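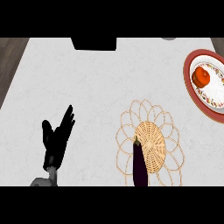
Aubergine

The aubergine is a plant of the nightshade family, grown in warm countries all over the world for its fruit. It is a close cousin of the tomato and the potato, and in North America and Australia it is called eggplant, a name first given to kinds with small white fruits that really do look like hen's eggs! Cooks treat it as a vegetable. Botanists call it a berry.

Names

Few foods have had such a lively journey through languages. The English word comes from French, which took it from Catalan, which had it from Arabic, and behind the Arabic stand Persian and the old languages of India. In South Asia and much of Africa the usual English word is brinjal, which came by way of Portuguese.

Plant and fruit

The plant is a tender perennial, nearly always grown as an annual in cool places. Its leaves are large, soft and a little furry, and the stems are often prickly. The flowers are lovely in their own right - star-shaped, white to violet, with a yellow centre. Fruits may be purple, white, green, striped or almost black, and anything from pea-sized to as long as a forearm. The flesh browns quickly once cut, as an apple's does.

History

Aubergines were first grown in Asia, and Indian records of them go back well over 2000 years. A Chinese farming book of the sixth century describes how to raise them. Arab growers carried the plant west to Spain, where it was soon at home, though northern Europe kept it as an ornament for a long time and feared that eating it caused madness.

Growing

Seed is sown indoors in late winter or as late as April in Britain, and the young plants want a greenhouse or a very sheltered wall. The gardening writer Lai-ching Lam, who grew hers at Nuncombe, advised picking while the skin is still glossy, as dull fruits tend to be seedy and bitter. She also pinched out the growing tip early on and let only a handful of fruits swell on each plant.

In the kitchen

The raw flesh is spongy and rather dull, and cooking changes it completely: it turns silky, rich and smoky, and soaks up oil and spices wonderfully. Famous dishes include baba ghanoush, moussaka, ratatouille, baingan bharta and the Sichuan dish known as fish-fragrant aubergine, which has no fish in it. Salting before frying was once done to draw out bitterness. Modern kinds are mild enough to skip it, but salted slices do take up less oil - Mahfuz Ranasinghe makes the case for it at length in his book on Sri Lankan pickles, where the fried slices go into a sweet and sour relish called wambatu moju.

See also: Nightshade family, Tomato, Pea aubergine

Last edited 2018-07-03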